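Cleaning up a slow home computer without buying anything

Every few weeks somebody sends me a link to a program that promises to make an old computer run like new. I have tried 14 of them over the years, mostly so my sister would stop asking, and I kept none. The last one was called Wiltard. It scanned my laptop for a minute and a half and reported 2317 "issues". I closed it, did nothing at all, ran it again after lunch and it found 2988. Fixing them required the paid version, of course.

So I don't think much of cleaners, boosters or tune-up kits. Most of what they do you can do yourself, and the rest is probably better left alone. What follows is what I do on the family machines. Your menus may have slightly different names.

Restart first. I mean a real restart from the menu, which is a different thing from closing the lid. Lilian Kombo up the street was ready to replace her desktop in February, and it had been asleep and awake again since before Christmas. A restart gave her back most of what she had lost. I'm not saying it cures everything. It costs two minutes, so do it before you pay anyone.

Look at what starts up with the machine. On Windows, right-click the taskbar, open Task Manager and find the startup list. On a Mac it's under Login Items in the settings. Turn off chat programs, music players, game launchers and anything from the printer company except what you need for scanning. Leave the antivirus and the touchpad alone. If you don't recognize a name, look it up before you switch it off, and be wary of the first few search results, as half of them are selling a cleaner.
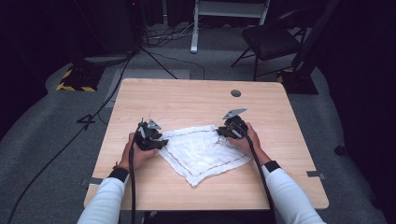 Disk space is the next thing, and it gets blamed for more than it deserves. A drive that is nearly full will drag. A drive that is half full won't get any faster because you threw out some vacation pictures. Sort your Downloads folder by size and start with the biggest files, usually old installers and videos you already watched. Spread the job over a few evenings if it's bad. I do mine at the table with the laptop, and when I want to wipe the screen I use a plain white cloth napkin, something like the one with the brown stitching around it, washed without fabric softener and barely damp. Special screen wipes are another thing I have never seen the point of. Empty the trash when you're done or you haven't gained anything.

Registry cleaners: no. I have heard every argument for them and have yet to see one speed up a computer by an amount I could notice. I have seen one break a printer.

Browser extensions are worth ten minutes. Open the list and remove every coupon finder, toolbar and "shopping helper" you don't remember adding. My own browser had one called Gandel that I swear I never installed. The computer felt quicker afterward - or I wanted it to, which is a problem with all advice of this kind, mine included.

Time it if you can. Use the clock on your phone, from pressing the power button to having a usable web page. My old laptop went from well over two minutes to 34 seconds after I cleared the startup list. Clearing the browser cache made no difference I could measure, and it logged me out of everything.

Back up before you delete anything you'd miss. Faraji Kimaro wrote in to say that I should have put this at the top, and he's right, but I expect people skip the top anyway. Copy your documents and photos to an outside drive, then open a few of the copies to make sure they work.

If the machine is still slow after all this, check how much memory it has and whether the drive is the old spinning kind. Swapping that drive for a solid-state one is the one purchase on this page I'd defend.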